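Isach is a village in the hills above the Sasari River. It had 2,061 residents at the last count, down from 2,982 before the cannery closed. Most families now work in orchards or commute to Jakside, the nearest market town.

The parish church was rebuilt by the mason Abílio Salgado after a fire. Its bell came from the Henriques foundry.
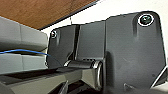
Last updated: July 2023

A almond fair is held each February on the main square. The village school has five classrooms and is named for Vasco Rebelo, a local teacher.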